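Stich für Stich: ein Nachmittag mit Nadel und Faden

Firouzeh Heydari näht seit elf Jahren Wunden zu, und sie kann noch immer schwärmen, wenn ein Knoten richtig sitzt. In ihrem Kurs bei Naseri geht es um die Einzelknopfnaht — jeder Stich wird für sich geknüpft, dann kurz abgeschnitten. Vier schwarze Stiche liegen schon nebeneinander, jeder Knoten mit seinen kleinen, abstehenden Enden. Herrlich anzusehen!
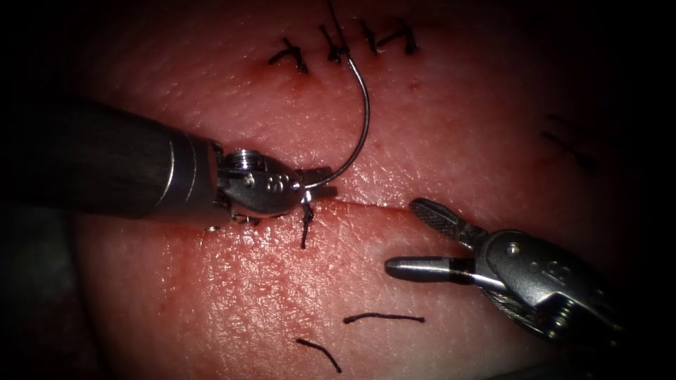 Der Bogen macht die Arbeit

Die gebogene Nadel will gedreht werden, am besten in einem einzigen ruhigen Schwung. Wer schiebt, der reißt. Bijan Bagheri, im Kurs der Jüngste, hat dafür zu Hause 200 Stiche an einer Orangenschale geübt und kann seither keine Orange mehr sehen.

Und dann der Faden! Schwarz und geflochten, auf dem rosigen Gewebe wunderbar zu erkennen.

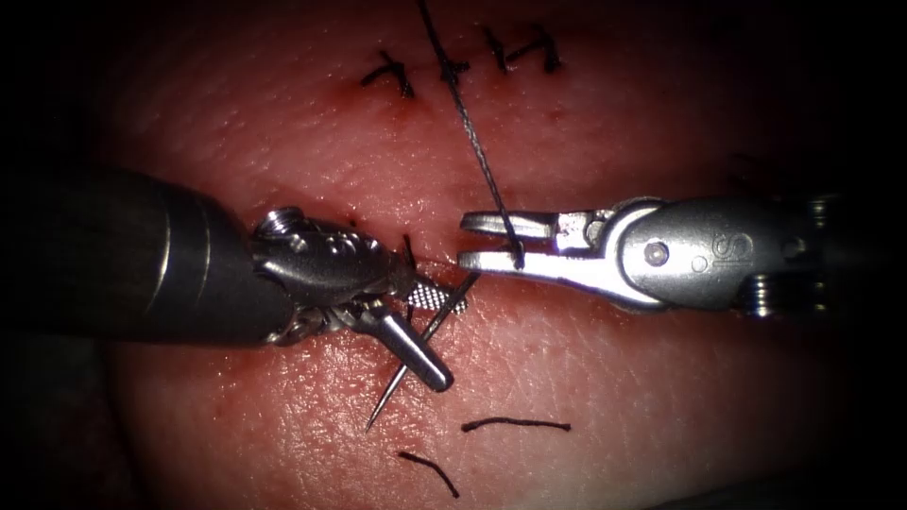 Beim Knüpfen zählt vor allem das Gefühl für den Zug. Die Wundränder sollen sich berühren und nicht wulsten, sagt Heydari, und sie lässt lieber einen Knoten neu setzen, als einen zu strammen durchzuwinken. Bagheri bleibt bis fünf Uhr und will im April wiederkommen, dann steht die fortlaufende Naht auf dem Plan.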